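Starton inspectors get a new attic and crawlspace course this fall

Home inspectors in and around Starton have been asking for more hands-on training for years, and now they're getting it! The Tse Training House, the two-story practice home on Falen Street, opens its new attic and crawlspace course in September, and the sign-up list is already filling.

The course runs 15 evenings, with 13 of them spent inside the house itself. The other two are classroom nights covering report writing and photo labeling, which plenty of working inspectors will tell you is where the real headaches are.

Archana Solanki wrote most of the course and will teach the attic half. She has been inspecting homes in the Makton valley since she left the framing trade, and she is delighted to finally have an attic she can mess with. Her crew has buried a bathroom fan duct under the insulation, blocked some of the soffit vents and notched a truss in a spot that is easy to walk right past.

"You can read about a disconnected duct all day," Solanki said. "Crawl up there with a flashlight on a warm evening and find one yourself, and you'll never miss it again."

The crawlspace is just as much fun, if your idea of fun includes kneepads. Students will work their way under the floor joists looking at the vapor barrier, the piers, the sill plate and a stretch of drain line with the wrong slope. There's a moisture meter for each pair of students, and everyone gets a turn going in first.

Thanasis Chatzigeorgiou, who teaches the crawlspace nights, wants people to slow down under there. He asks students to stop at every pier, look up, look down, and write something before moving on. He has also put together a packet of 200 photos of real defects from older homes, sorted by where they turn up (under kitchens, under tubs, along the north wall and so on), and every student takes a copy home.

Upstairs bathroom joins the practice rooms

The crawlspace nights tie in nicely with the floors above. Students will check each bathroom first, rocking the toilet gently to see if it moves at the base, feeling for soft spots in the floor and running the tub and sink. Then they head below and look at the same spots from underneath. Chatzigeorgiou says matching the two views is his favorite part of the whole course, and it's easy to see why. A faint stain by a baseboard makes a lot more sense once you've seen the subfloor under it.
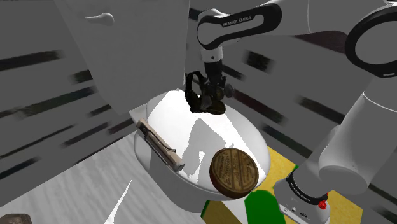
How to sign up

Registration opens 5th June at the Training House front desk, or by phone during office hours. Each group is kept small so that nobody is stuck waiting at the attic hatch, and 3 places in every group are held for people who are brand new to the trade. Bring long sleeves, a flashlight and shoes you don't mind getting dirty. Respirators and coveralls are provided.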